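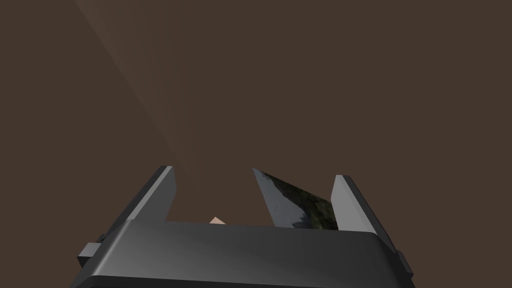 Wrist view in simulation, fingers open.

Category: Grippers and End Effectors

Edivaldo Lacerda spent most of August comparing two controllers for a two-armed robot with parallel grippers. All of the work so far has been in simulation, and he intends to keep it there until the numbers settle.

"We ran the stock position controller from Stornex against our own force-limited one, which we call Brolus," he says. "Same arms, same fingers, same room. Each got 1,000 grasp attempts."

The difference showed up mainly in closing time. Brolus slows the fingers before contact and takes longer to finish, but it dropped fewer thin parts. Lacerda puts the gap at 24 drops over the full set and declines to call it large.
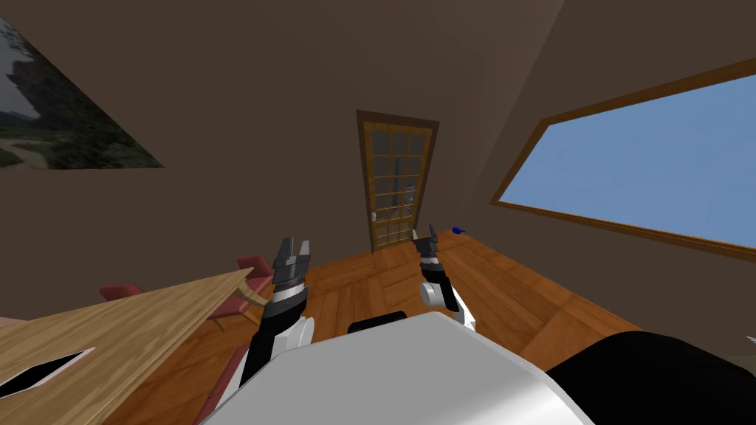 He is more interested in where the drops occurred. Most came with the arm near full reach, where a small error at the shoulder becomes a large one at the fingertip. "The stock controller doesn't know that. It commands a width and waits."

Camera placement was the second variable. The wrist camera gives a close look at the fingers and little context. The head camera has the opposite problem. 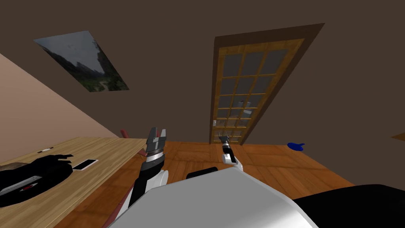
Pralard, the firm that supplies the simulator, recommends level camera mounting for calibration. Lacerda tests with the head tilted as well. With the view rotated, the edge of the table runs diagonally, and a phone lying on it sits at an angle to both image axes. "If your grasp planner assumes that table edges are horizontal, you find out quickly," he says. His planner did assume it, in two places. Both have been corrected.

The next run will be around 3,000 attempts, with finger pads of two stiffnesses. Hardware tests are not scheduled.

Print this article | E-mail this article

Contact | Copyright 2022 Lacerda | Back to top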